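Equipment News: What We Will Buy This Year, and What Has to Wait
by Ohemaa Sarpong

Many of you asked me after the Thursday meeting what is happening with the equipment money, so I write it down once for everybody.

The second arm is approved. It comes from Luvetti, the same model as the first one, and delivery is planned for June. Efua Fiadzo compared it with the Conura arm, which has a longer reach, but then we would need two sets of spare parts and two kinds of training. We decided to stay with one supplier for now.

The smaller items are where the budget gets thin. A set of finger pads costs us $92, and in the garment work we change them often. I have put 48 hours of outside service into the plan, to be used by the end of the year. The new controller cabinet is $2429 and I could not make it fit together with the arm, so it moves to the next budget.

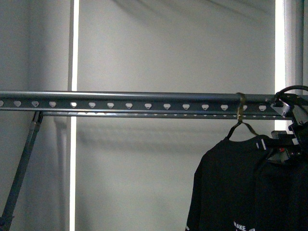
Racks are the item I forgot last year, and I don't want to forget them again. The Stestodmont room needs one more hanging rail with its supports, and Quartey has offered it for $598 including brackets. Please don't think of this as furniture. The gripper works right up at the rail, next to the shirts, so the rail must stay stiff and must not move on the wall. I asked for the type with the row of holes along the front, like the one we have, so that our fixings can be used on both. Dark T-shirts we have enough of – please bring light colors and some thicker fabrics if you want to donate.

Requests for the next round should go to Efua before the order list closes. Write the part number and the price with shipping. Last time three requests came without shipping, and I had to ask for each one again.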